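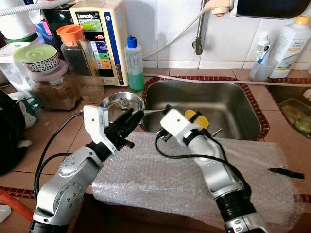
Skonley, May

Stainless sink: tea-coloured marks that come back within a day

Posted by Vinh Đồng

We moved into a rental with a stainless steel kitchen sink set into a tiled counter. The basin develops light brown marks, mostly near the drain and along the back. They wipe off with a cream cleanser and return by the next morning. A magnet does not stick to the basin. Water is from the town supply, hardness listed as 322 mg/L on the notice we were given. I have been using steel wool on burnt pots in the same sink. Is the metal failing, or is this something in the water? I would prefer not to ask the landlord for a new sink if it can be treated.

Trí Giáp

A magnet that does not stick suggests a 300-series stainless, and those grades seldom rust through in a kitchen. The usual cause of marks like yours is carbon steel left behind by steel wool. The fragments lodge in the grain of the finish and rust there. Cleanser takes off the colour and leaves the particles.

Stop using the steel wool first. Then make a paste of oxalic acid cleanser (Baptiste powder is the one stocked here) and water, spread it with a soft cloth, and leave it no longer than the label says. Gloves on, window open. Rub along the grain, rinse for a full minute and dry with a towel. Do not use it on the same day as bleach. Keep it off the grout and any natural stone.

Your water is hard, so you will also get white scale. Scale is a separate problem. White vinegar diluted by half removes it, but vinegar will etch some grout, so apply it with a cloth and do not pour.

If the marks return in exactly the same spots after two treatments, run a fingernail over them. A pit you can feel means the chloride has got in, and bleach left standing in the basin is the normal reason for that.

Sallska55

Had the same thing. Went over to a nylon scourer and it stopped after 7 weeks or so. Never bothered with the acid. Uvix spray did nothing for mine, only made it smell of lemon. Also check for a tin or a cast iron pan being left in there overnight.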